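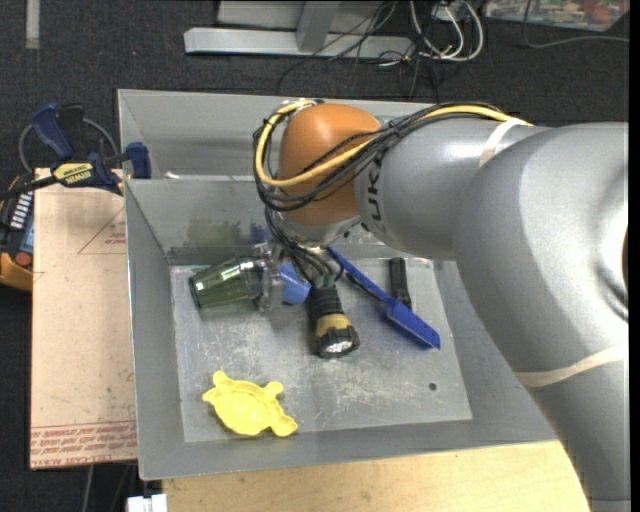

Right, it's day 3 of The Great Kitchen Clear Out and I'm doing a thread, mostly so I've got an excuse to sit down. Kettle's on. Bear with me.

1/ For anyone who missed it: we moved to Clestdale in August with every single bit of kitchen stuff from the old place AND everything my aunt passed on, and we've been living with two of everything ever since. Two colanders. Two potato mashers. I don't even like mash that much.

2/ The method (if you can call it that) is that anything without a proper home goes in one big bin, and it stays there until someone goes looking for it. If a month goes by and it hasn't been missed, off it goes to the charity shop.

3/ Plastic tumblers are the worst offenders. They don't stack with anything, they fall over if you breathe near them, and they take up half a shelf. I still love a ribbed one though, they feel like school dinners and orange squash in my nan's garden. So I've let myself keep 6. Six!! That's restraint, for me.

4/ Little cups are next. Too small for tea, too big for an egg. Mine are now doing jobs: one for rubber bands, one by the sink for the plug and the bottle stopper, one in the flour for scooping. The rest can go.

5/ Can we talk about torches. Why is there always a torch in the kitchen drawer and why is it always dead? I've moved ours to a hook by the fuse box with spare batteries taped up next to it. We had a power cut last winter and I found the fuse box with a birthday candle, so I'm feeling very smug about this.

6/ Long utensils. Spatulas, turners, the thing you use for fish twice a year. If it doesn't lie flat in the drawer it jams the drawer, and then you're in there with a butter knife trying to free it while the onions burn. All mine are standing in a big jug by the hob now and my life is better.

7/ Someone asked about drawer dividers. I've got the Dredar ones, the stretchy sort that wedge in with a spring. They're fine! The short ones hold really well, the long ones ping out if you shut the drawer too hard. I'd get the short ones again.

8/ I also tried a Tunach turntable for the corner cupboard and sent it back. Everything flew off the edge and went down the back, including a full jar of cumin. We'll be smelling that until Christmas.

9/ Big shout out to Reinhold Heitmann two doors down, who took the spare colander, the spare masher and a fondue set I'd forgotten we owned. He says he's having a fondue night. I've invited myself.

10/ Still to do: the cupboard under the sink (scared), the lids (more scared), and the tin of mystery keys. If you've got a system for lids that isn't "buy all new tubs", please tell me, I'm begging.

11/ Edit as a few of you have asked: yes, wash it all before you donate it. A quick go in hot soapy water and a proper dry. The lady in our shop said they bin anything sticky, and that seems fair enough to me.

12/ Tea's gone cold. Lids tomorrow, if I'm feeling brave.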